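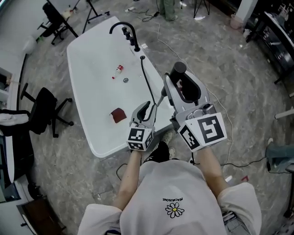 Hettie Garside
Safety checks, Plukdale shared workshop

Mesus hand-held grippers: checklist before a session at the basin

Applies to the pair of Mesus grippers, left and right, when used by hand at the white basin unit. It does not cover the Coman arm, which has its own sheet and its own lock-off. Mark each line OK, FIX or N/A. A FIX in section 1 or 2 means the session doesn't start.

1. Power and cables

1.1 Supply to the bench fed through the RCD, test button pressed and reset.
OK. Tripped first time.

1.2 Power strip kept well away from the basin.
FIX. It is at the far end of the room, but it sits on the floor with black cables coiled round it. Distance is fine. I want it raised on a block or fixed to a leg of something, and the spare cable hung up.

1.3 Cable from each gripper routed so that the operator can't step on it.
FIX. The black cable from the right gripper goes down and across the floor. Take it out to the side and put a cover over any part that people walk across. There is also a thin white cable on the floor on one side of the basin, and it needs the same treatment.

1.4 Cable jackets free of nicks, strain relief tight at the gripper end.
OK. Left one re-clamped in July and still holding.

1.5 Fuse in the gripper supply is 500 mA.
OK. Spares are in the Rosmont parts box, second drawer.

2. Water

2.1 Basin isolated from the supply at the valve.
OK. The valve is tagged. Leave the tag on even if you are only stopping for lunch.

2.2 Spray hose parked where it cannot catch on a gripper.
FIX. The hose arcs over towards the left gripper. Return it to its fitting unless the task needs it.

2.3 Nothing left on the basin that isn't part of the task.
Comment: bottle with the red label, round drain cap and dark red cloth are all on the task list, so OK. The bottle is lying on its side. Check the lid is tight before anyone picks it up with the grippers.

3. Grippers

3.1 Finger pads seated, both the same way round, no splits at the edges.
OK.

3.2 Mesh face of the pads clean.
OK after a wipe with a damp cloth. No solvent on these, it lifts the texture.

3.3 Fingers open and close through full travel 6 times without sticking.
OK on the left. Right was slow on the first pull and fine after that. I've noted it and will look again at the next check.

3.4 Marker cubes tight on their mounts, no lifted corners on the printed squares.
OK. Do not hold the gripper by the cube.

3.5 Grip force at the pads no more than 100 N.
OK on the spring gauge, both sides.

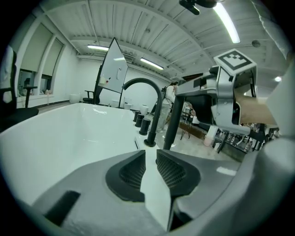
Items 3.1 and 3.2: finger pads of one gripper at the tap, second gripper to the right.

4. Floor and room

4.1 Clear standing space in front of the basin.
Comment: room to stand, but the office chairs on the left want pushing back. They are on castors and they drift.

4.2 Tripods and stands out of the walkway, feet fully spread.
OK for the ones I tried. Anyone moving a stand should go over the feet again afterwards.

4.3 No loose items on the floor.
FIX. Small red object on the floor to the right of the basin, and a black bag down on the left. Bags go on the shelving.

4.4 Other people in the room know a session is running.
OK — they had been told. If you come in halfway through, speak before you walk behind the operator.

5. Operator

5.1 Sleeves short or close at the wrist, nothing hanging from the neck.
OK.

5.2 Closed shoes.
OK, trainers are accepted for this job.

5.3 Break after 30 minutes.
Comment: the right gripper is the heavier one with its extra mount. If your wrist starts to ache before the break, put both down on the padded shelf and stop there.

Result: not to start until 1.2, 1.3, 2.2 and 4.3 are cleared. Re-check of those lines only, then the sheet goes in the Mesus folder by the door.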